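Duarte Teixeira
3/14/20
Spent the afternoon on the old Dell desktops from the Vanville office. Short thread on what got done and what I'd do differently.

These are going to the Navarro learning center in June. Irfan Bajwa set it up. They want plain machines for typing, email and printing, so none of this has to be fast.

First job on each one is getting the side panel off and laying the case down flat on the bench. Then I take photos of every cable before I pull it. I skipped that once and spent an evening guessing at front panel pins.

Memory comes out next. I bag it by machine and write the asset number on the bag. Anastasia Manolakis keeps the list, and if a stick goes in the wrong bag she will find out.

Then the processor. Lever up, load plate open, lift the chip straight up by its edges. Don't slide it and don't drag a corner over the socket pins. If you feel it catch, put it back down and start over.

The chip, and a case with the socket open and both long memory slots empty: 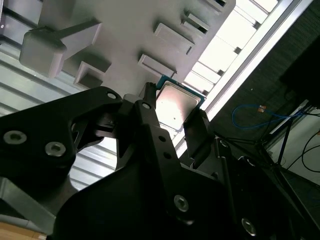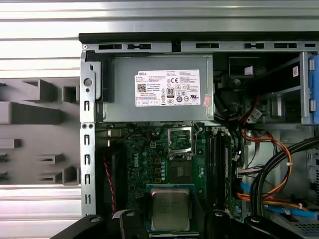
First photo is the processor, second is the inside of the Dell with the power supply up top.

The power supply has the 80 PLUS logo on its label. I'm leaving the supplies in place. Fotis Tzanetos tests them with the board disconnected and writes down the readings.

Old paste comes off with 70 percent isopropyl and a coffee filter. The 90-something stuff is better but the store was out. Give it time to dry before the chip goes back in.

Someone asked if it's worth pulling the processor at all. If the machine boots and runs cool, no, leave it alone. Asset 526 was shutting down after 5 minutes, and the paste on it had turned to chalk.

Iason Tzanetos wants to put 64-bit Linux on all of them. Fine with me as long as the printer works. The center has an older one and I haven't found out the model yet.

Still need: a box of case screws, CMOS batteries, and VGA cables with both thumbscrews. If you're near Tuma and have any sitting in a drawer, message me and I'll pick them up.

Next up is dust. I'm taking the fans outside for that.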